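Checkliste vor dem Konzert: Sicherheitsrundgang im Saal Beslow, mit Kommentaren

21.01.2022
von Tyra Westerberg

Borghild Eide spielt mit ihrer Band Trorkach das neue Album »Nitimlow« bei uns, und ich durfte wieder mit Klemmbrett und Taschenlampe durchs Haus laufen. Zugelassen sind 367 Plätze, bestuhlt. Meine Notizen stehen gleich unter den Punkten, damit die Abendschicht nicht raten muss, was ich mit »geht so« gemeint habe.

1. Notausgänge frei und von innen zu öffnen
Ergebnis: in Ordnung, eine Nacharbeit
Alle Türen gehen auf. Die hinten links klemmt ein bisschen, da muss man mit der Hüfte ran, und das mag ich bei einem Notausgang gar nicht. Bitte das Schloss noch vor dem Soundcheck fetten. Hinter derselben Tür standen drei leere Cases vom Support (Xie, sehr nette Leute übrigens!), die sind inzwischen weg.

2. Fluchtwegbeleuchtung
Ergebnis: in Ordnung
Strom weg, Lichter an, so soll es sein. Das Schild über der Garderobe ist dunkler als die anderen, aber gut lesbar. Kommt auf die Liste für August, wenn wir sowieso Sommerpause haben.

3. Bühnenkante und Treppen
Ergebnis: Nacharbeit
Das weiße Klebeband an der Vorderkante ist auf der rechten Seite abgelaufen. Borghild geht bei »Winterhafen« immer ganz nach vorn und singt den halben Refrain mit geschlossenen Augen – also bitte neu kleben, und zwar durchgehend. Treppe links ist fest, Treppe rechts wackelt auf der untersten Stufe.

4. Kabelwege
Ergebnis: in Ordnung
Die Brücken liegen sauber, auch quer vor dem Mischpult. Die 41 Meter Multicore laufen an der Wand entlang und sind alle paar Schritte abgeklebt. So ordentlich war das letztes Mal nicht, großes Lob an die Technik!

5. Traversen und Scheinwerfer
Ergebnis: in Ordnung
Jeder Scheinwerfer hat sein Sicherungsseil, ich bin mit der Leiter alles abgefahren. Die Prüfplaketten an den Motoren sind gültig. Beim Nebler hätte ich gern noch einmal mit dem Lichtmann geredet, der war aber gerade essen.

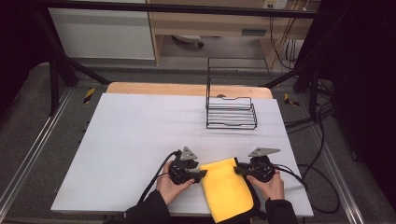
Gelbes Mikrofasertuch

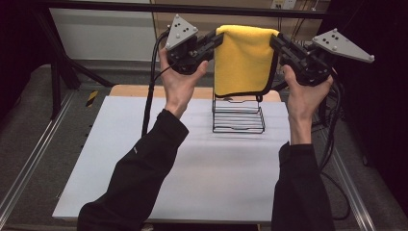 Darf ich während des Konzerts meine Jacke über die Stuhllehne hängen?
Eine Jacke über der Lehne ist erlaubt, solange sie nicht in den Gang ragt. Rucksäcke und große Taschen gehören an die Garderobe.

6. Lautstärke und Gehörschutz
Ergebnis: in Ordnung
Der Pegelmesser steht am Mischpult und läuft mit. Stöpsel liegen am Einlass und an der Bar, 75 Paar, kostenlos. Ich hab mir die neue Platte auf dem Hinweg angehört und finde sie wunderbar leise, jedenfalls bis Stück 9, da wird es dann richtig laut (mein Lieblingsstück, klar). Wer vorn sitzt, sollte also die Stöpsel wenigstens in der Tasche haben.

7. Feuerlöscher
Ergebnis: in Ordnung
Hängen alle, Plomben sind dran. Der im Gang zur Künstlergarderobe war mit einem Schal behängt. Schal liegt jetzt bei mir im Büro und kann abgeholt werden.

8. Einlass und Masken
Ergebnis: in Ordnung
Absperrbänder stehen, Nachweise werden draußen kontrolliert, Maske bleibt auch am Platz auf. Das Schild dazu hängt ein wenig tief, ich hab es schon einmal übersehen.

9. Merchstand
Ergebnis: Nacharbeit
Der Tisch mit den Platten steht zu weit im Foyer. Bitte bis zur Säule zurückschieben, sonst staut es sich in der Pause. Das Vinyl ist übrigens sehr schön geworden, ich hab mir gleich eins zurücklegen lassen.

Offen sind damit das Schloss hinten links, das Klebeband, die Stufe rechts und der Merchtisch. Ich gehe vor dem Einlass noch einmal durch und zeichne dann ab.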